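Home | Diary | Minutes | Library | Contact
4 min read | 3 comments | 12 shares

Zindstead Computer Repair Circle
Minutes of the meeting held on June 3, 2026

Present: Griet Geerts (chair), Tuva Nyberg, Leilani Kapoor, Jalen Begay (minutes)
Apologies: Lajos Dobos, who is away until August and sends everyone his very best, along with a tin of biscuits that did not survive item 2.

1. Welcome and last minutes

Griet welcomed us all and said how nice it was to see the urn working again. The last minutes were agreed with one change - the word "mouse" under item 4 should have read "house", which makes a good deal more sense of what Leilani was saying.

2. Money

Tuva took us through the accounts, slowly and very kindly for those of us who lose the thread. We have 3000 in the general pot, with the grant from Wavora still to be added when it comes. The parts drawer cost us 89 over the quarter, mostly thermal paste, coin cells and the good screwdrivers. There was a long and friendly talk over whether the good screwdrivers should be locked away. We agreed that they should not, but that everybody should please put them back in the roll and leave the biscuit tin for biscuits.

3. Donated computers

Leilani has had a very generous offer from Wojcik, the letting office on Dravness Road, who are clearing out their old desktops. She thinks we could be offered nearly 100 machines by the end of the summer. Griet was delighted and then, after a moment, asked where on earth we would put them. It was agreed to say a warm thank you and to take them in small lots, starting with what will fit under the window.
Action: Leilani to write to Wojcik and ask about dates.

4. Processor and memory work on the towers

We spent the longest on this one, and I hope I have caught the main points. Jalen (that is me) went over how we open up the donated towers. We lay the case on its side, take the side panel off and have a proper look before touching anything. Tuva asked that whoever lifts a socket lever should write it on the job card, so that the next person at the bench knows the processor is not clamped down. Everyone thought this very sensible. Leilani would like the memory kept in labelled bags with the card, and Griet offered to bring in the small paper envelopes she has been saving for seeds.

We also agreed that wrist straps are to be worn every time, even for a quick peek, and that mugs live on the far shelf.

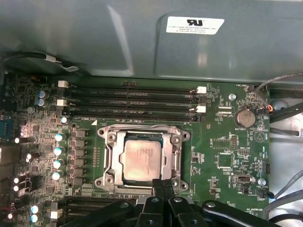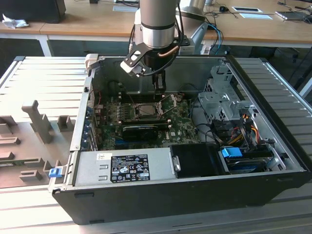

The processor is in its socket in both, with the lever open and the memory slots alongside.

5. Any other business

Griet reminded us that the side door sticks and needs a firm shoulder. Tuva has found a box of old printer leads and would love to see it go to a good home, or failing that any home at all. Leilani asked whether we might start with a cup of tea next time instead of stopping halfway for one, and this was carried with great cheerfulness.

6. Actions

Leilani - write to Wojcik about dates.
Tuva - add a line for the socket lever to the job card and print a fresh stack.
Griet - seed envelopes for the memory.
Jalen - send these minutes to Lajos, with thanks for the biscuits.

The meeting closed once the cups were washed.

3 comments | Share | Print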